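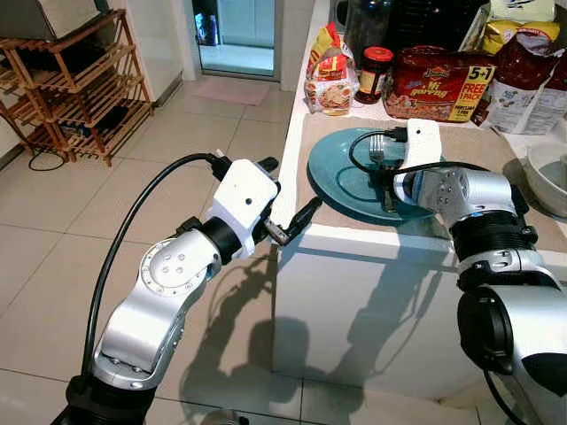 Place setting with a teal plate and fork, groceries along the back of the counter.

Clirklow Counter Set

Clirklow is a collection of pictures of kitchen counters at the point where the table things and the food shopping share the same space. If you like looking at what people keep next to the bread, you're going to enjoy this one! It grew out of our older Lekota pantry lists, which had plenty of product names but very little to look at.

What's inside

653 pictures, sorted into folders by counter
136 written notes, each tied to one picture
2 label files: groceries.csv and tableware.csv

The sample at the top of this page is a good place to start. It has a beige placemat on a white counter, a loaf in plastic wrap, a red-lidded jar and a big red multipack of instant noodles marked "Mi goreng" (the badge says 5+1 FREE). I love the noodle pack for testing text labels, with a product name and badge print on the same item.

Grocery labels

Each row gives the picture, the item type, the packaging and any words we could read. Packaging is one of: plastic wrap, jar, can, bottle, box, paper bag, multipack, loose, other. We copy words as printed, capitals included. If a jar has no readable label, the item is "condiment, unknown" and stays that way, even when three of us would swear it's chutney. Packages peeking out from behind something else get the tag partly_hidden.

Tableware labels

Plates, bowls, cups, cutlery and placemats, with color and what they rest on. Teal and turquoise were separate colors in the first version and we argued over them for most of January. They're both teal now. Please don't reopen this!

Notes

The notes are short and written in everyday language, mostly by Lwazi Mkhize and Tshepo Motaung. They say where things sit in relation to each other ("jar beside the bread"), so they work nicely for word games, search demos and language classes. Dalibor Paulík is using them to practice kitchen vocabulary and has already sent in a pile of fixes, thank you!

Known problems

Paper bags are often folded or half folded, and their contents aren't labeled unless they stick out.
Bread is overrepresented. We eat a lot of bread.
Some dark bottles and small appliances at the back of counters are tagged unclear_dark_object.

Changes

15th December: merged the color names, fixed the spelling of "spatula" in tableware.csv, added the Cerov folder.

Corrections go to Thulani Maluleke. Include the picture name and the row number, and send as many as you like.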